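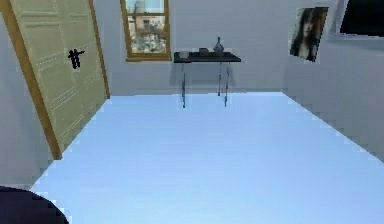

Budgeting for a door-opening trial: simulate first or buy the arm first?

Posted in Equipment and Purchasing, Tue 7 September

Negussie_Ops

We're a small supported-living provider with two sites, Vimthorpe and Pitumstead. The plan is a mobile base with a single arm that can open interior doors, cross a bedroom and set small items down on a side table. All doors are hinged timber, panelled, mostly lever handles. There is a short list of funded purchases and I have to put the order of spending to our board before the next quarter.

Option A is to lease the base and arm now and tune everything on site. Option B is to spend the first part of the year in simulation and lease afterwards. The integrator prefers A. Our one technical person prefers B and has already put together a rendered test room with a door, a window, a small table with a few objects on it and a lot of bare floor. Physics runs acceptably on the desktop we have.

Base lease is quoted at $2,554 a month with a 4 month minimum. What would you put first, and what gets left out of budgets like this?

Sachiko Okabe

B, with conditions.

At that rate the minimum term commits you to $10,216 before the robot has opened anything. If the first two months go to sorting out base placement and swing clearance, you are paying lease rates for work that can be done on a desktop. Door tasks are mainly a question of where the base stands while the leaf moves. Simulation handles that well enough to tell you whether the arm has the reach.

It handles contact badly. Handle friction, latch spring force, closer resistance and seal drag will all be wrong unless you measure them. Buy a force gauge and do every door on the route at both sites. Record peak force at the handle and at the leading edge, opening and closing. Put those numbers into the model and vary them on either side.

Also check the room model for things that make the task easier than it is. Yours sounds sparse. One table against the back wall and nothing else on the floor is fine for a first pass at navigation, but a bedroom has a bed, a chair and a bin in it. Add furniture before you quote anybody a success rate. Check the handle geometry as well. A simplified handle mesh will give you grasps that don't transfer, and a thin table leg may not register on a low-mounted lidar the way it does in the renderer.

Lines people leave out:

Spare gripper pads
Second battery and charger
Threshold ramps, if you have raised sills
Site risk assessment and insurance variation
Freight both ways
Staff hours for resets during testing (usually the largest of these)

Ask whether the lease minimum can start from commissioning. Delivery and commissioning were 13 days apart on our last one and we paid for all of them.

gresden_dave

just get the arm. sim is a rabbit hole, we lost most of August to it and still had to redo the lot on the real door

Li-hua Yang

Agree with Sachiko on order, though I'd split it differently. Ask the integrator for a one-day site visit as a separate line item before either option. They bring an arm, try your three worst doors and leave you the logs. We paid $900 for ours and it ruled out one model because the payload at full extension was under what our fire doors needed.

Then do the simulation with those logs as the reference. If the simulated forces and the logged forces disagree, fix the model before going further.

One query for Negussie_Ops: are any of the doors on closers? If so, the arm has to hold the door while the base drives through, and that changes the spec. Some sites fit powered operators to those doors and let the robot trigger them. Get a quote for that too - for a small number of doors it may come in under the cost of the larger arm.

Negussie_Ops

Closers on the corridor doors at Pitumstead, none at Vimthorpe. I'll get the operator quote and ask about the commissioning date. Going to the board with the site visit first, then B.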